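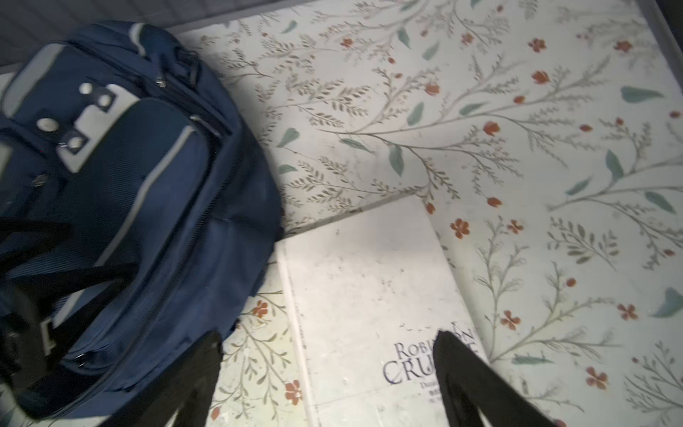 Wrist camera view, book task. Backpack to the left, book between the fingers.

Pudel Tabletop: demonstrations of book and bag handling

Version 2, released in June

Summary

Pudel Tabletop is a set of 1,000 demonstrations of household handling tasks, recorded on a single arm with a two-finger gripper. Every demonstration was given by a person. Most were driven by remote control from a leader arm; the rest were given by hand, with the operator holding the follower arm and moving it through the task. The set is meant for training and comparing imitation policies that take wrist camera images as their main input.

The recordings were made at the Hurnham site. The leader arm software is Trnka, and the storage format is Ovico. Both are covered below only as far as needed to read the files.

What is in the set

Each demonstration is one episode. An episode starts when the operator presses the start pedal and ends when the pedal is pressed again. It contains:

wrist camera video
joint positions and velocities of the follower arm
joint positions of the leader arm (remote episodes only)
gripper opening, commanded and measured
a task instruction in plain English
an outcome label

Hand-guided episodes have no leader arm stream. The field is present but empty, so loaders that expect a fixed set of keys will not fail on it. Commanded gripper opening in these episodes comes from a thumb switch on the wrist and takes only two values, open and closed. In remote episodes it is continuous.

Tasks

book_to_bag: pick up the book and put it in the backpack
book_from_bag: take the book out of the backpack and lay it flat
book_shift: move the book to the other side of the bag without lifting it
strap_clear: move a shoulder strap off the zipper
zip_open: open the front pocket

The instruction text varies within a task. Operators were given the task name and a target state and wrote their own wording, which was then checked for spelling and nothing else. Expect "put the book away", "book in backpack" and longer forms for the same task.

Notes on individual tasks

book_to_bag is the largest group and the one with the most variation in strategy. A hardcover lying flat gives a parallel gripper little to hold on to. Some operators straddle the book and close across its width, others push it until an edge is exposed and pinch the cover from there. Both are kept. If your policy averages over modes, filter on the strategy tag (straddle, edge, other).

The title on the cover is often partly hidden by a finger once the gripper is in position. Instructions that refer to a book by its title, such as "pick up Robinson Crusoe", can't be resolved from late frames alone. Use the approach frames or keep some history.

strap_clear and zip_open involve dark parts on a dark bag. Straps and buckles are low in contrast against navy fabric, and automatic exposure makes this worse when the book cover fills part of the view. We locked exposure at the start of each episode — it can differ between episodes.

The printed surface was left in place on purpose. Its flowers and leaves produce false matches in feature trackers less often than we expected, but the seam does attract edge detectors tuned for book outlines.

Collection procedure

The operator stands behind the leader arm with a direct view of the table. The wrist video is shown on a monitor to one side and may be used or ignored. We did not record which.

Before each episode a second person lays out the objects. Layouts were not scripted. The bag may be at any angle, and it is not reshaped between episodes, so creases and strap positions carry over from one episode to the next. Consecutive episodes are therefore correlated. The split files group episodes by session; do not split at random.

Operators practiced each task before recording. Practice episodes are not included.

Outcome labels

success: the target state was reached and the gripper released
partial: the target state was reached after an object was dropped or pushed off course
fail: the target state was not reached

There are 85 episodes marked fail. They are listed in fail.txt and left out of the default training split. Another 37 had labels changed on review, mostly from success to partial; the original label is kept in label_first.

Known problems

Gripper opening saturates near fully closed. Readings at that end should not be used to estimate object thickness.

Leader and follower clocks were aligned at session start and not corrected afterward. Drift is small within an episode and noticeable across a long session. Use the follower clock as the reference.

In hand-guided episodes the operator's hand or sleeve may enter the view. A policy trained on these alone may learn to rely on it. We suggest mixing both types, or cropping.

Contact force was not measured. Motor current is available in the raw logs but has not been calibrated.

Changes since version 1

Added zip_open
Added the strategy tag to book_to_bag
Corrected swapped velocity columns for the two wrist joints
Dropped episodes with missing video frames

Models trained on version 1 velocities should be retrained. Position data is the same for all episodes present in both versions.

Loading

Install the Ovico reader, then point it at the folder that holds index.json. Episodes load lazily. Video is decoded on first access, and the cache is not cleared until the reader is closed — set cache_limit on machines with little memory.

Reporting errors

Send the episode number, the task name and the follower clock time of the frame in question. Label disputes are reviewed before each release.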